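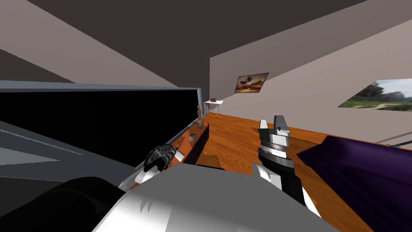

Stukix Project Report: False Grasp Signals in a Two-Arm Simulation

1. Background

Our group spent the spring term on Stukix, a pick-and-place task for a two-arm robot in a simulated apartment. The robot has to go to a table, pick up an object and put it down somewhere else. We used the Orkar simulator and wrote the motion planner, Ciklow, ourselves. By the end of May the planner worked well enough to run without anyone watching, and we set up a batch of 200 runs.

2. What went wrong

In 52 of the 200 runs the arm lifted away from the table with nothing in the gripper. The log for each of these runs said "grasp confirmed." The arm then carried out the rest of the task, opened over the drop point and reported success. We only found the problem when we compared the final object positions with the log and saw that they didn't match. 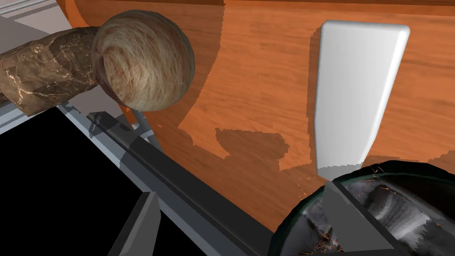

Figure 2. Tabletop past the gripper fingers, with the white object and the dark container.

We first blamed the contact model and lost a week on it. Raising the friction changed nothing. We then went through 1,345 log entries from the failed runs and found that the finger joints hadn't moved between the close command and the confirmation.

3. Cause

The grasp check tested whether the finger joints were still. Fingers that have closed on an object are still, but so are fingers that haven't started to close.

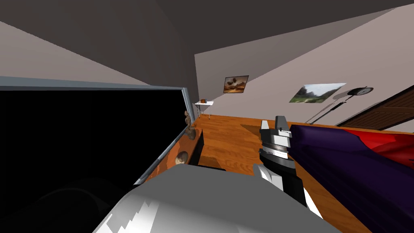
The close command went through a queue shared by both arms. When the other arm was sending its own messages, the command waited, the check ran first, and the result came back true. This explains why we never saw the fault in our early tests, which used one arm at a time.

4. Fix

The check now waits until the fingers have moved at least 10 mm from the open position. If that doesn't happen before the timeout, the run stops and is logged as failed. We also gave each arm its own queue.

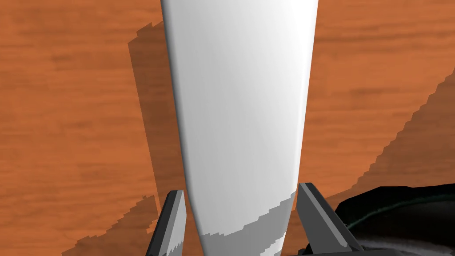
Would this fault matter on a real robot?
It would, as the arm would keep moving on a wrong belief about what it was holding, and a person nearby could be relying on the same signal.

5. Remaining work

We repeated the 52 failed runs in June and had no false confirmations. The full batch still has to be rerun. The timeout value was set by hand and needs proper testing.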